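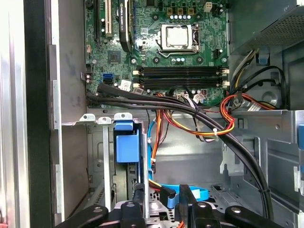 4. Preparar el puesto para la jornada de puertas abiertas

En Frerichs abrimos el taller con 8 visitantes por turno, y os cuento cómo lo monto yo (cada maestrillo tiene su librillo).

4.1. Desenchufa la torre y quita el panel lateral. Túmbala en la mesa, con la placa hacia arriba.

4.2. Comprueba que el zócalo del procesador tiene la palanca bajada. ¡No toques la tapa metálica con los dedos!

4.3. Aparta los cables que crucen la zona de trabajo. Una brida suele bastar.

4.4. Arranca Tumolon y carga la rutina «módulos». Para el público pongo la velocidad en 10 — más rápido impresiona, pero no se enteran de nada.

4.5. Lleva la pinza a la posición de espera y pide a la gente que se quede detrás de la línea.

Nota: entre turno y turno repito el 4.3, que los cables se mueven solos, lo juro.

Precaución: no conectes la torre a la corriente durante la demostración. Y ten la parada de emergencia a mano — yo la dejo siempre a la derecha del teclado.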